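Re: [suppliers-list] Vullatus door module – who has the drawings?

Quick answers inline, I'm between calls so sorry for the mess.

> We were told Steyn would take over the door module from Prenow
> in July. Does that cover the hinge brackets too, or only the
> latch side? And do we keep sending samples to Sirville or not?
> Our people have had two different answers on this.

Latch side only for now. Hinge brackets stay with Prenow until the tooling is signed off, then we look at it again. Whoever said the whole module moves in July was reading the old plan.

Samples – yes, keep sending to Sirville. 9 sets per batch, same as before. Please put the batch number on the OUTSIDE of the box this time, goods-in won't open them to look.

> Is drawing 2313 still current?

No. Rev 3 went up on the share last week, teh one before that has the wrong radius on the lower corner. If you quoted off the old one tell me and we'll sort the price, don't just absorb it.
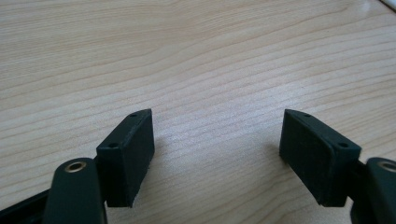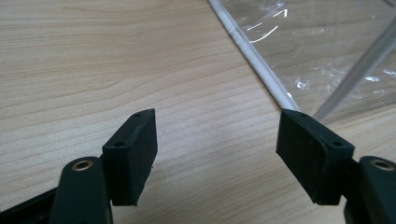

Page last changed: 2024-04-01

Other stuff while I'm here

– Steyn want 40 sets for the first fit trial. Not a firm order yet, so don't cut steel on my say so. Paperwork comes from purchasing.

– Seal supplier for the Vullatus rear doors is still open. Two quotes in, both late on lead time. If anyone has used somebody decent for short runs, reply off list.

– Paint spec: unchanged. I know there was a rumor. Unchanged.

> Can we get the engineering calls moved earlier? The current slot
> is the end of the day for us.

Will ask. Steyn's side is the problem, they have their own line review right before. Might manage an hour earlier but no promises, and definately not before the fit trial is done.

Anything on the hinge brackets go to Prenow direct and copy the list, otherwise I end up forwarding everything twice. Weld questions same thing.

Back online tomorrow morning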